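Speaker notes, Wednesday session, Dinesh Chaturvedi

Start on time. Keep the intro short, most of them know Silis already.

I run the room setup group at Silis. We used to do the rounds by hand: walk a furnished unit, check it, put things back, write it up. 130 units a week across 3 sites. Since November the first pass has gone to the robots, and we plan every new route in simulation before it goes on the floor.
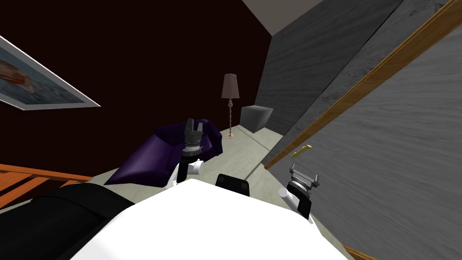

What changed for the crew. Hours stayed the same. The work moved. Before, most of a shift was walking and lifting. Now a lot of it is sitting at a desk reviewing runs and deciding which ones need a person. Some people like that. Two asked to go back to the floor and we let them.

Pause here, ask who has seen this at their own shop.

Training. We bought the Cloritz course and it was too long. The crew learned more from watching failed runs together. We went through 800 of those before the first live shift. Pay grade went up one step for reviewers, and that took longer to settle than the software did.

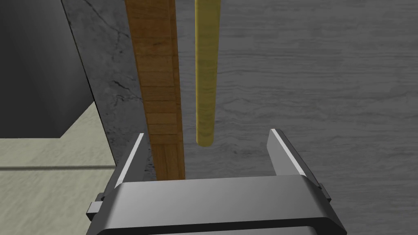 Small objects are still the slow part. A person picks something up without thinking about it. For the robot, somebody has to decide on the angle and how wide to open, and that somebody is now a former floor worker. Our target is 1,000 reviewed grasps per route.

Mention the Kadrić site: they kept mixed shifts, and sick days went down.

Questions. If asked about layoffs: none so far, three people retired and were not replaced. Say it plainly.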